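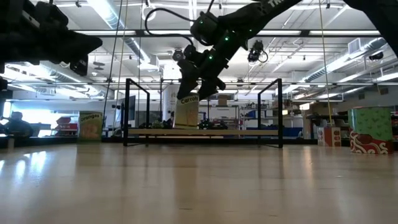
Vorratshaltung für Fortgeschrittene

Meine Großmutter hatte einen Keller. Ich habe ein Regal, 49 Zentimeter breit, zwischen Heizungsrohr und Besenschrank, und den Ehrgeiz meiner Großmutter. Das geht seit Jahren nicht gut zusammen, und weil im Rundbrief unserer Einkaufsgemeinschaft im Juni ohnehin nie etwas steht außer den Öffnungszeiten, darf ich mich an dieser Stelle ausbreiten.

Angefangen hat es mit den Kichererbsen. Wir bestellen ja beim Großhändler Dirnar, und Dirnar kennt bei Hülsenfrüchten zwei Gebinde: eines, das man für eine Verkostung nimmt, und eines für die Bundeswehr. Ich hatte das zweite angekreuzt. Seither gibt es bei uns Hummus in Zuständen, für die das Libanesische vermutlich kein Wort hat. Mein Sohn isst inzwischen wieder freiwillig in der Schulmensa, was dort wohl als Kompliment verbucht wird.

Nun sagt einem jeder Ratgeber, man solle nur einlagern, was man auch isst. Ein schöner Satz. Er setzt voraus, dass man weiß, was man isst. Ich habe das geprüft und eine Woche lang Buch geführt, in einem Heft, das eigentlich für die Zählerstände gedacht war. Laut Heft ernähre ich mich von Butterbrot, dem Rest von gestern und einer Sorte Essiggurken, die es nur bei Wosar gibt. In meinem Regal dagegen wohnt eine Frau, die Buchweizen keimt, Agar-Agar verarbeitet und dreierlei Linsen nach Garzeit sortiert. Ich würde sie gern einmal kennenlernen. Sie ist nur nie da, wenn gekocht werden muss.

Das zweite große Thema ist das Nachrücken. Neues nach hinten, Altes nach vorn, im Supermarkt beherrscht das jede Aushilfe am zweiten Tag. Zu Hause scheitert es daran, dass man mit der vollen Tasche in der einen und dem Telefon in der anderen Hand vor dem Regal steht und das Neue dahin stellt, wo Platz ist, also nach vorn. Hinten altert derweil eine Dose Palmherzen in Würde. Gekauft habe ich sie für einen Salat, zu dem die Gäste abgesagt haben. Wer die Gäste waren, müsste ich nachfragen.

Im Winter habe ich deshalb eine Liste an die Innenseite der Tür geklebt. Jede Entnahme wird gestrichen, jeder Zugang eingetragen. Das Verfahren ist tadellos und hat 6 Tage gehalten. Am Sonntag darauf hat jemand »Nudeln« gestrichen, alle, obwohl noch vier Packungen dalagen, und jemand anders hat daneben »stimmt nicht« geschrieben. Die Liste hängt noch. Sie ist jetzt eher ein Briefwechsel.

Dann die Gläser. Umfüllen gilt als Zeichen geordneter Verhältnisse, und ich habe umgefüllt, dass es eine Freude war, bis ich vor drei gleich großen Gläsern mit weißem Pulver stand und wusste: Eines davon ist Puderzucker, eines Speisestärke und eines Natron. Man kann das mit der Zungenspitze klären. Man kann es auch beim Binden einer Bratensoße klären, vor Schwiegereltern. Seither bleibt bei mir alles in der Verpackung, in der es gekommen ist. Auf der steht nämlich drauf, was drin ist, eine Erfindung, die ich lange unterschätzt habe.

Dass ich mit all dem nicht allein bin, weiß ich seit unserer Umfrage. Gefragt war nach dem ältesten Stück im Vorrat. Die Antworten reichten von einer Backmischung aus der vorvorigen Wohnung bis zu einem Glas Mirabellen, dessen Beschriftung noch die vierstellige Postleitzahl trägt. Eine Familie hat beim Ausräumen 232 Teebeutel gefunden, alle Kamille, und trinkt keinen Tee. Man bekomme sie eben geschenkt, schreiben sie, wenn man einmal gehustet habe.

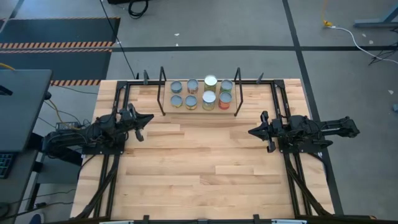
Nuria Pastor hält das alles für ein Luxusproblem und schrieb mir auf den ersten Entwurf dieser Zeilen, ich solle einfach einen Monat lang nichts kaufen außer Milch, Brot und Gemüse und den Rest aufessen, Agar-Agar inbegriffen. Sie mache das jedes Jahr. In der dritten Woche werde es unerfreulich, in der vierten erfinderisch, und Palmherzen könne man übrigens auf Pizza tun.

Ich habe darüber nachgedacht und werde es versuchen, sobald die nächste Lieferung da ist. Die ist leider schon bestellt. Es gab bei Dirnar einen Nachlass auf passierte Tomaten, und passierte Tomaten braucht man immer.

Zum Praktischen: Wer überzählige Vorräte hat, ungeöffnet und noch haltbar, kann sie zur Ausgabe mitbringen und in die Tauschkiste neben der Waage legen. Bitte keine Kamille mehr. Der Bestellschluss für Trockenware bleibt, wie er war, Öl von Manríquez kommt diesmal nur im Kanister, und Hafer gibt es wieder in Tüten zu 1000 Gramm. Kichererbsen sind auf Anfrage bei mir erhältlich, auch größere Mengen, auch sofort.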